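Equipment Review: The Oberholzer Folding Reflector Kit for Family Portrait Sessions

Reviewed for the Retmont Portrait Program by Tsion Wubshet

The Oberholzer kit is sold to photographers who work with families outdoors and in clients' homes. It consists of one oval reflector with a reversible cover, a clamp arm, a light stand and a carrying bag. The program purchased two kits at $270 each and placed them with staff photographers Kenneth Matheson and Szu-yu Fung for one season. This review records their findings and the recommendation that follows from them.

The kit was used at 30 sessions. Most took place in parks during the last two hours of daylight, and the remainder were newborn and sibling sessions held at home. Both photographers worked without an assistant, as is usual under the program's standard booking.

Setup is quick. The reflector opens with one hand, and the clamp arm holds it at any angle up to a moderate breeze. The white side gives a soft, even fill that flatters skin of every tone. The silver side is stronger and caused young children to squint when it was placed closer than six feet. Ms. Fung stopped using it for children under three. 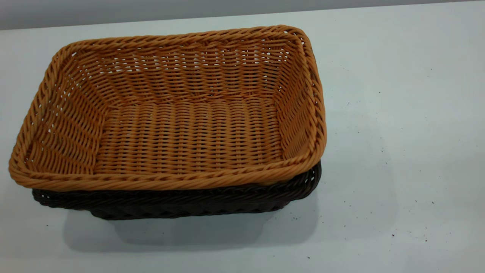
Folding the reflector is less simple. The printed instructions show four steps, and neither photographer could follow them on the first attempt. A short training video would be welcome. Once learned, the motion takes a few seconds, although the cover must be zipped fully closed or it will catch in the ring.

The stand is the weakest part of the kit. It is light enough to carry across a large park, but it requires a sandbag on grass, and none is supplied. One leg lock on Mr. Matheson's stand loosened in October and was replaced by the seller without charge. The bag is well made and has a useful outer pocket — large enough for a spare battery and a folded release form.

The program also considered the Rirko panel system, priced at $648. It is steadier and offers a larger surface, but it takes two people to move safely and is better suited to studio use.

The Oberholzer kit is recommended for photographers who work alone with small family groups. Those who regularly photograph groups of more than eight should look for a larger reflector. Program members may borrow either kit by writing to Attila Szekeres in the equipment office at least one week before the session.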